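Asociación Radio Jilia, Bakum
Acta de la reunión ordinaria
2020-01-12

Se abre la reunión a la hora prevista, en la sala pequeña del local. Están presentes los responsables de los programas de mañana y de tarde, la persona que lleva la página web y la secretaria, que escribe la presente acta. Dos socios han avisado que no pueden venir y han enviado sus opiniones por correo.

1. Acta anterior

Se lee el acta anterior. Se pide una corrección en el punto de los archivos sonoros: donde dice "borrar" debe decir "trasladar". Con esta corrección, el acta queda aprobada.

2. Programación de primavera

El grupo de la mañana propone que el boletín local empiece media hora más temprano. La razón es que muchos oyentes salen hacia el trabajo antes de que termine, y pierden la información del transporte. El grupo de la tarde está de acuerdo, con la condición de que no se reduzca el tiempo de la música. Se discute bastante este punto. Finalmente se decide probar el horario nuevo durante un mes y hablar otra vez después.

El programa Flirari, dedicado a cuentos y canciones para niños, continúa con la misma duración. Sus responsables quieren preparar una serie sobre los sonidos de la casa: puertas, grifos, botones, relojes. Para ello piden que los socios graben en sus casas y manden los archivos con el nombre del sonido escrito claramente. En ocasiones anteriores llegaron muchos archivos con el nombre "grabación" y fue muy difícil ordenarlos.

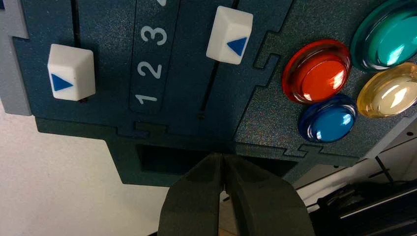
Mando deslizante blanco con triángulo azul.

Se recuerda que los cuentos leídos en antena necesitan permiso del autor o de la editorial. De momento faltan los permisos de dos cuentos, y no se pueden anunciar hasta que lleguen por escrito.

3. Folleto para los oyentes

La imprenta Zinchenko ha enviado su presupuesto. Por 1.000 ejemplares del folleto, doblados, pide 200 euros, con el papel incluido. Una parte de los presentes opina que es una cantidad demasiado grande de folletos para Bakum. Otra parte responde que el año pasado se agotaron antes del verano y hubo que hacer fotocopias, las cuales salieron bastante grises. Se aprueba el presupuesto por mayoría, con un voto en contra.

Respecto al contenido, se acuerda lo siguiente:
La parrilla de programas va en las páginas del centro.
La letra debe ser más grande que en el folleto anterior.
El teléfono de la emisora aparece en la portada y no solamente detrás.
Los textos se entregan revisados, y después de la entrega no se cambian.

La secretaria pide ayuda con la revisión del español, porque no es su lengua materna y no quiere dejar errores en un texto impreso. Se ofrece el grupo de la mañana. 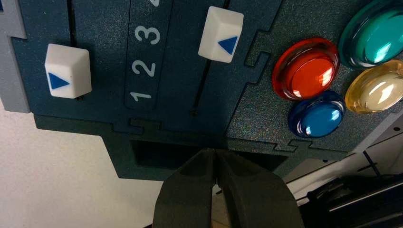 Los dos mandos blancos, cada uno en su ranura.

4. Cuotas y gastos

La cuota anual queda igual que el año pasado. Hay socios que todavía no han pagado y se les escribirá una carta amable. Se aprueba un gasto de 120 euros para alfombra y cortinas, que deben mejorar el eco de la sala pequeña. Se mirará primero si en la tienda de segunda mano hay algo que sirva. Quien compre debe traer la factura a nombre de la asociación; los recibos sin nombre no se pueden aceptar.

El grupo de la tarde pregunta si es posible comprar también sillas nuevas, ya que dos hacen ruido al micrófono. Se deja para la próxima reunión. Mientras tanto, estas sillas se pondrán en el pasillo.

5. Página web

Se han publicado los programas de otoño, pero faltan los resúmenes de muchos de ellos. Cada responsable debe escribir 2 frases por programa y no más, porque los textos largos se cortan en el teléfono. También las fotografías llevarán a partir de ahora un pie breve.

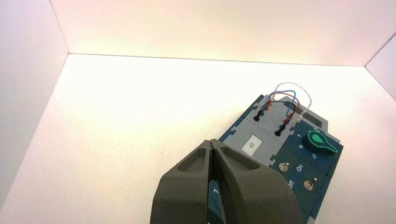
Placa azul oscuro, con el número 1 en blanco.

Un oyente ha escrito que no encuentra el enlace para escuchar en directo. Se comprueba en la misma reunión y es verdad que está muy abajo en la página. Se pondrá arriba, al lado del nombre de la emisora.

6. Fiesta de verano

Se habla por primera vez de la fiesta de agosto. El año pasado coincidió con el mercado y hubo poco sitio para aparcar, por lo cual se preguntará al ayuntamiento qué fechas están libres. Se propone una emisión desde la plaza, con música en vivo y lectura de cartas de los oyentes.

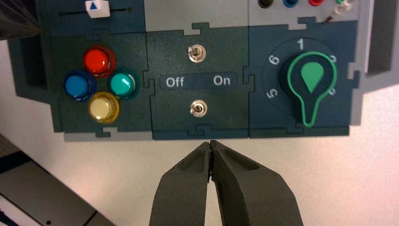

En caso de lluvia se haría en el local, aunque entonces el público tendría que ser más pequeño. El grupo de la tarde preguntará a los músicos si aceptan esta condición, y traerá una lista con los que pueden venir.

7. Ruegos y preguntas

Se ruega apagar la calefacción del pasillo al salir. Se pregunta por la llave del buzón, que no está en su gancho desde hace unas semanas. Quien la tenga, que la devuelva a la secretaría, por favor.

No habiendo más asuntos, se cierra la reunión. La fecha de la próxima se comunicará por correo a todos los socios.

La secretaria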